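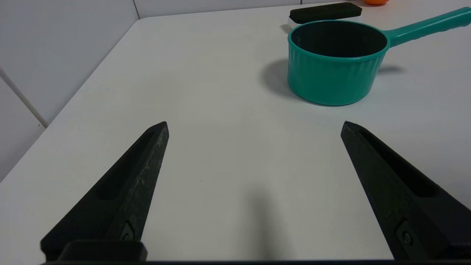
*View from the wrist, new fingers on, teal saucepan waiting.*

Saturday, 9th December, and I've had the whole day with the new fingers! I've been looking forward to this since October, when I ordered them from Baveo and then watched the delivery date slide along, week after week.

For anyone who hasn't been following, the arm is the same second-hand Pridness I've been going on about all year. It came with short, stubby fingers and flat pads, which are fine for blocks and boxes and hopeless for anything with a handle. The new ones are long, black and tapered, with a slot running along each finger and a screw down near the base. Fitting them took me most of a pot of tea (the screws are small, my fingers are not, and one of them went under the fridge).

First impression: the reach is lovely. With the old set I had to bring the whole wrist down almost to the table before I could close on anything, and the camera ended up staring at plain white. Now I can hang back a bit and still see what I'm going for. The tips stay in view when they're open as well, so lining up by eye on the monitor is so much easier. I hadn't expected that to matter as much as it does.

The saucepan is my favourite test. It's plastic and light, with ribs all the way round the outside and a long handle that sticks out and gets in the way of everything. I tried two grips:

- **By the rim**, one finger inside and one outside. Good straight away. The narrow tips slip over the edge without shoving the pan across the table.
- **By the handle**. Much harder. The pan wants to swing round as it comes up, and with the old pads it always did. The new fingers held it level on nine tries before I got greedy and sped things up.

When it does slip, it goes with a clatter that sends the cat upstairs.

I also swapped controllers halfway through the afternoon. I've been using the Zanport box, which is dependable but closes the gripper in what feels like one big snap. The Alemneh board lets me set the closing speed and the force separately, and on a light plastic pan that makes a huge difference. I could ease the fingers shut and feel (well, watch) the moment they touched. The downside is the setup screen, which is a maze, and it forgot my settings three times. I've written them on a bit of tape and stuck it to the lid.

Things I still don't like: the matt finish marks easily, and there's more flex at the tips than in the short fingers. For anything heavy I'd go back to the old pair. I might try gluing a strip of thin rubber inside the tips and see if that helps with the handle.

Next job is to run the same grips with the wrist camera tilted down a touch more, and then have a proper go at pouring dried peas from the pan into a bowl. I've already bought the peas.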